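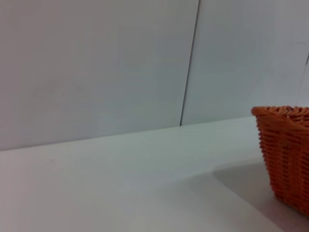

4 min read · 9 posts

Gating the wrist view by content: results from the Vavby basket set
Lodby user forum > Methods and results

hoa_diep

Posting this ahead of the November write-up so that people can pick holes in it.

We train on 2,607 episodes of basket handling on a white table. Inputs are one head camera and the wrist cameras, plus joint state. The usual recipe encodes every view at every step and lets attention sort out what matters. My claim is that on this set the usual recipe costs us something. A wrist view spends a good part of an episode pointed at table or wall, and the policy learns to read things into those frames that it should not.

The thread's top frame is a mild case. There is a basket at the right edge, but most of the pixels are bare table and wall panel. The encoder still gets a rim, a weave and a shadow to work with. The hard case is a frame with no object in it at all: 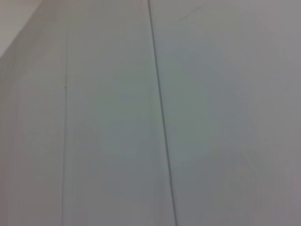
Method

Each wrist frame gets a content score between 0 and 1 from a small head on top of the frozen encoder. The score multiplies the wrist tokens before fusion. The head is trained jointly with the policy, with a light penalty on the mean score so that it has a reason to close. There are no labels for "useful" or "not useful". The head view is never gated.

I ran 3 seeds per arm, same data, same number of updates. The only difference is the gate.

Result

With the gate, the policy fails less often on the approach, before contact. After contact I can't separate the two arms. Training loss is slightly worse with the gate and validation loss is slightly better. Code is in the Từ branch.

Comments welcome, mainly on whether the comparison is fair.

panelgap

Two questions. Is the score smoothed over time? And what does it do on frames like the top one, where the basket is only partly in view?

If it flickers on those you have added a noise source at exactly the point where the arm is closing in on the object.

hoa_diep

It isn't smoothed. On partial views the score sits in the middle of its range and moves slowly, mostly because the frames themselves change slowly. I tried a running mean over 5 frames and it made no difference I could measure, so I took it out.

Khang Cao

I don't accept the reading of the result. A blank frame still carries information. In the wall frame there is a dark seam leaning across the view and a fainter one to the left of it. Those lines are fixed in the room. A policy that knows where the seams fall in the image knows something about wrist pose that is independent of the joint encoders. You are throwing that away and calling it a gain.

If approach failures drop, one cheap explanation is that the baseline overfit to the panels and the gate acts as plain regularization. In that case random wrist-view dropout at the same average rate would do the same job with no extra head. Did you run that?

hoa_diep

I ran dropout at a fixed rate, but the rate was not matched to the mean gate value. It landed between the baseline and the gate. So I grant that some of the effect is regularization. I don't think all of it is.

On the seams: yes, they fix pose relative to the room. But the joint state already gives pose, and the wall is the same wall in every episode. I'd call that a shortcut. Move the table and it is wrong.

Khang Cao

Then move the table and show it. At the moment "shortcut" is an assertion. Joint state on our arms has enough backlash that I would take a second pose source over none.

Between the matched-rate dropout and the moved table I would ask for the dropout run first. It needs no new data.

cliswood_ben

We see something similar at Cliswood on a drawer task with a plain background. Our gate collapsed to zero within the first part of training and stayed there, so in effect we had a head-camera-only policy. It did fine on approach and was useless at the handle. Check that yours opens again near contact — the mean alone won't tell you.

hoa_diep

Fair point. I looked at traces for held-out episodes this morning. The score is low while the wrist sees only wall or table, climbs when the basket enters the view, and stays up through the lift. There are a few episodes where it closes mid-lift and I don't have a good reason for those. The head view carries most of the load in that phase anyway, as you would expect given how much of the basket it can see:

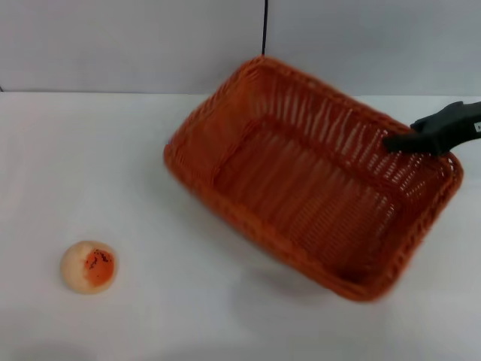

Head view: basket tilted and raised, gripper at the far right corner of the rim.

panelgap

That head view has its own problem. The gripper is sitting at the far corner and the open basket, tilted toward the camera, dominates the right half of the image. Contact on the rim is seen from one side only. If the gate closes mid-lift, slip is going to be hard to catch.

Also, the round object at lower left. Is it part of the task or a distractor? If the policy has to place it later, a gate trained mainly on basket content may score it low.

hoa_diep

The score head isn't told what a basket is, so nothing in the loss favours one object over another. Whether it behaves that way in practice is a separate question. The round one is small in the wrist view for most of an episode, and I haven't split the scores by object. I'll add that.

Plan, in order:

1. Dropout at the matched rate, 3 seeds.
2. Score traces split by object and by phase.
3. Table moved, no retraining, both arms.

Khang Cao

Good. Please also report the 2 arms with joint state removed. If the baseline holds up better than the gated policy there, the panels were doing the work I said they were. If it doesn't, I'll drop the objection.

hoa_diep

Added as item 4. The configs for all of these will go in the Từ branch before the runs start.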